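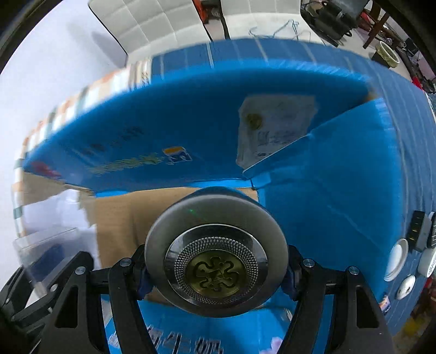

4.2 How viewers remember the length of a fight

The first part of the study dealt with which fights viewers named as their favourites. In this section we turn to how long they believed those fights to be. Long-running animated series made for a weekly slot often spread one fight over several episodes, with recaps, reaction shots and flashbacks taking up a good share of the running time. We wanted to know whether viewers who had watched week by week would remember such fights differently from those who had watched the episodes in one sitting.

Answers came from the survey described in section 3, which ran in March and drew 2,845 replies. Replies that named a film, a game or a comic with no animated version were set aside, as were those that left the question on length blank. This left 2,000 usable replies. Each person had named one fight, said how they first saw it, and given a guess in minutes for the time between the first blow and the last. We then timed the fights ourselves from the home release of each series. Recaps at the start of an episode were left out, and so were opening and closing songs. Flashbacks were kept in, as viewers tended to treat them as part of the fight when they wrote about it.

Two coders did the timing separately. They disagreed by more than a minute on 3 fights, all of them cases where it was hard to say when the fight had begun. In the best known of these, from the second series of Skisness, the two rivals trade threats on a bridge for most of an episode and only one punch is thrown. Ritu Vashisht settled these cases by taking the later of the two starting points.

Weekly viewers guessed too high for nearly every fight on the list. The gap was widest for fights that ran over more than two episodes, and it was widest of all for the tower fight in Prirkero, where several people wrote that it had lasted "all summer". One viewer remembered having a birthday between the start of the fight and the end. Those who had watched in one sitting were closer to the true length and, for short fights, often guessed too low.

[FIGURE 4. Guessed length against timed length, by way of first viewing. Each point is one fight. Points above the line were remembered as longer than they are.]

As Figure 4 shows, the two groups come together for fights that fit inside a single episode. This is what we would expect if the wait between episodes is doing most of the work. It does not explain the case of Pleltitz, however. That series was shown in double episodes, with its final duel complete in one evening, and weekly viewers still guessed 40 minutes for a fight that takes up less than half of that. The written comments suggest one reason: many of them run the duel together with the training scenes that come before it, and a few place the death of Hoàng inside the fight, although he dies in the previous episode.

Age may also play a part. Weekly viewers in our sample were older, and most had first seen their chosen fight as children. We could not separate the effect of the weekly wait from that of the years gone by, as too few people had seen an old fight in one sitting at a young age. Rewatching is a further problem — we asked how a fight was first seen, but did not ask how often it had been seen again. A shorter follow-up form, sent out in October 2020, added this question, and the replies are taken up in section 5.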